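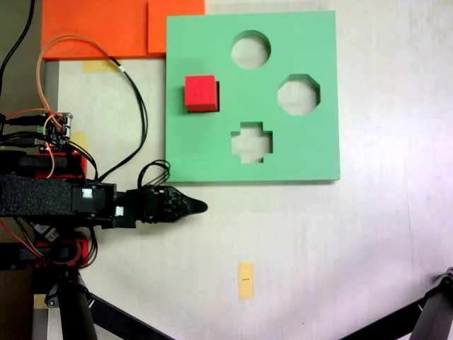 *Fig. 1 – The red cube at the square slot, with the gripper just below and to the left.*

## 4. Running the sorting demo for visitors

Sorting shapes is the part of an open day people remember, so let them stand close and enjoy it! Read this section with the Erine arm switched off.

1. Lay the green board flat on the white table, top-left corner against the orange pads.
2. Keep the arm's cables clear of all four holes.
3. Place the cube on the open table, well below the board.
4. Ask visitors to stand behind the floor line, then switch on.
5. Wait 60 seconds before pressing Start.
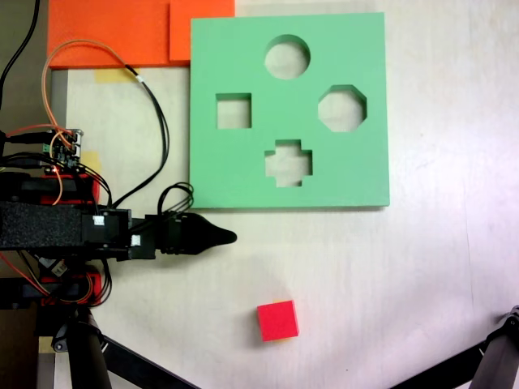

*Fig. 2 – Cube on the open table. Square slot on the left, octagon on the right.*

6. Let a visitor press Start. Children love this bit – so do their grandparents.
7. Run 3 attempts per group, with no more than 12 people in a group.

**Note:** If the cube rests on the slot without dropping through, press Pause and ask the group what they would try next. Nimal Gazi did this at the June open day and got some lovely answers.

**Caution:** Never reach over the board while the arm is live. Press Stop first.

Questions about the Hellance stand go to Anwara Rathnayake by 15th October.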